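Der Tisch muss nicht leer sein

Seit ein paar Jahren gilt der leere Esstisch als Zeichen dafür, dass jemand sein Leben im Griff hat. In den Wohnzeitschriften steht darauf höchstens eine Vase. Ich halte das für eine schlechte Idee, und zwar aus praktischen Gründen.

Ein Tisch ist die einzige größere Fläche in der Wohnung, an der man sitzen, essen, schreiben und etwas reparieren kann. Wer ihn jeden Abend freiräumt, räumt jeden Morgen wieder ein. Ich habe das 14 Tage lang versucht. Danach lagen meine Stifte in der Küchenschublade, die Post im Bücherregal, und eine Rechnung von Clendo habe ich erst nach der Mahnung gefunden. Die Mahngebühr hat sich gelohnt, denn seitdem bleibt die Post wieder dort, wo ich sie sehe.

Raquel Brandão hat in ihrem Kurs in Amside die Regel ausgegeben, auf einem Tisch dürften höchstens drei Dinge liegen bleiben. Mit der Regel kann ich leben, mit der Begründung nicht. Sie meint, jedes weitere Ding koste Aufmerksamkeit. Mich kostet es mehr Aufmerksamkeit, wenn ich etwas suchen muss.

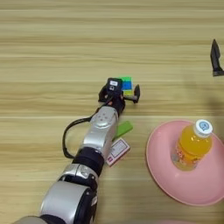
Ein bunter Würfel, eine kleine Karte, eine Flasche auf einem rosa Teller: So etwas sammelt sich auf einer Holzplatte an, und es stört niemanden beim Arbeiten. Der Teller ist dabei das Nützlichste. Was tropfen oder Ränder machen kann, gehört auf eine Unterlage mit erhöhtem Rand, dann darf es auch über Nacht stehen bleiben. Helles Holz verzeiht vieles, einen klebrigen Ring aber nicht.

Etwas anderes ist der Tisch, auf dem gar kein Platz mehr ist. Onni Rautiainen hatte so einen und aß zuletzt im Stehen an der Spüle. Das ist kein Zustand, und gegen solche Tische hilft nur ein Nachmittag mit einem Karton. Zwischen diesem Tisch und dem aus der Zeitschrift liegt allerdings viel Raum — die meisten Haushalte, die ich kenne, bewegen sich irgendwo darin und kommen gut zurecht.

Mein Vorschlag ist bescheiden. Die Hälfte der Fläche bleibt frei, damit man einen Teller und eine Zeitung hinlegen kann. Auf der anderen Hälfte liegt, was gerade in Gebrauch ist. Was im Oktober noch daliegt und seit dem Sommer nicht angefasst wurde, kommt weg.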